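Os contesto a lo que más me preguntáis por correo sobre el té y mi tiendecita de Tejada. ¡Seguid escribiendo!

## ¿Cuánto tiempo dejo el té verde?

Yo, dos minutos (y con el agua lejos de hervir, por favor). Si te amarga, baja la temperatura antes de cambiar de té.

## ¿Puedo reutilizar las hojas?

¡Claro! Un buen oolong me aguanta seis infusiones cortas. El negro de desayuno, en cambio, a la segunda ya no sabe a nada — mejor a la maceta.

## ¿Tetera grande o pequeña?

Para una persona, pequeña, que el té no se quede ahí esperando y cogiendo amargor. Las negras mate de cuerpo redondo y asa por arriba me pierden, lo confieso.
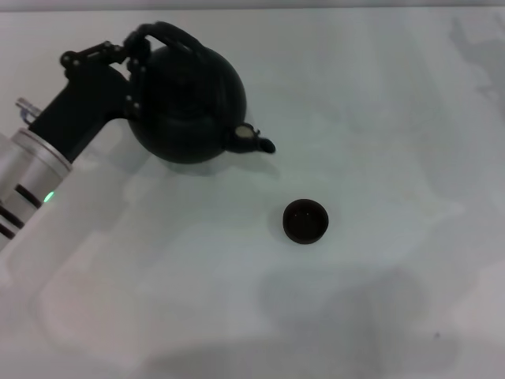
## ¿La lavo con jabón?

La de barro sin esmaltar, jamás: agua caliente y a secar destapada. Las esmaltadas, sin problema.

## ¿De dónde sale la mezcla Markia?

La receta es de Themis Liapis, que me la pasó escrita en una servilleta. Lleva té negro, piel de naranja y una pizca de cardamomo. La vuelvo a preparar en diciembre.

## ¿Hacéis envíos?

Sí, con Zerkex, y también a Bornton. Si el paquete llega golpeado, mándame una foto y lo arreglamos.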